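Flarnadville Places of Worship: Building Fabric and Reuse Records

Version 1.4
Maintained by Elaine Seixas and Marcelino Fontes, Skedonow

Summary

The dataset lists 555 buildings in and near Flarnadville that were put up as churches, chapels, meeting houses or synagogues before 1940, whatever they are used for now. Each building has one row in the main table. A second table holds 3,356 dated events linked to those rows, such as foundation, consecration, extension, fire, closure, sale, conversion and demolition. Drawings and scans are not part of the release.

Files

buildings.csv – one row per building, UTF-8, comma separated
events.csv – one row per event, keyed to buildings.csv by building_id
architects.csv – names and name variants for architects and builders
sources.csv – short references for every source code used in the other files
CHANGES.txt – edits since version 1.0

Main fields in buildings.csv

building_id: five characters, never reused, even when a row is withdrawn.
name_first: the name at opening, as given in the earliest source.
name_now: the present name. Blank if the building has gone or has no name.
denomination_first: controlled list of 32 values, set out in sources.csv.
style: free text taken from the source. We have not tried to tidy it. "Gothic", "Pointed" and "Early English" all occur and may describe much the same thing.
wall_material: the main facing material of the street front only. A brick building with a stone front is entered as stone.
use_now: worship, housing, hall, school, shop, office, vacant, demolished, other.
use_checked: year in which use_now was last confirmed on site or by letter.

Dates

Years are stored as four digits in year_from and year_to. Where a source gives one year, both fields carry it. A foundation stone date is entered as a foundation event and is never copied across as the date of opening. Many printed lists mix the two up, and differences of one to three years from other published tables are normal for this reason.

Attribution

Architects are entered only where a drawing, contract, building committee minute or newspaper notice names them. Attributions on grounds of style go in attribution_note and are left out of architects.csv. The Lerkitz papers gave us names for 111 buildings that earlier lists had as unknown. Some of these are weak: the Lerkitz office seems to have priced jobs it did not win, and a priced drawing alone is graded C.

Grades are A (signed drawing or contract), B (printed notice at the time) and C (anything else in writing).

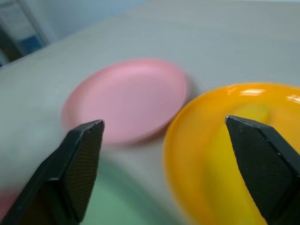 Pink and orange plates on a pale grey tabletop.

Collection

Entries up to version 1.1 were typed from the Kamel index cards, a run of handwritten slips arranged by street. Street names follow the cards in street_first and the present map in street_now. Marcelino Fontes checked the cards against rate books. Where the two disagree the rate book has been followed and the card reading kept in card_note.

Site visits were made from the pavement. Interiors were not surveyed, so galleries, organs and glass are recorded only if a written source mentions them.

Known problems

Mission rooms and other small buildings of timber or corrugated iron are under-counted. Many were never rated.
Two congregations sharing one building appear as one row, with the second named in notes.
Coordinates for demolished buildings mark the centre of the plot and should not be used for measuring distances.
Rows north of the canal were last checked before the parish boundary change. The parish field is out of date there.
The conversion event covers anything from new partitions to a full rebuild behind the old front. Read the note before counting these.

Use

Free to copy and adapt with credit to Skedonow and the version number. Please do not quote use_now as current without giving use_checked beside it.

Corrections

Send the building_id, the field and a source to Elaine Seixas. Corrections without a source are kept on file but not entered. The next release is planned for July and will split wall_material into front and side walls – scripts that read that column by position will need changing.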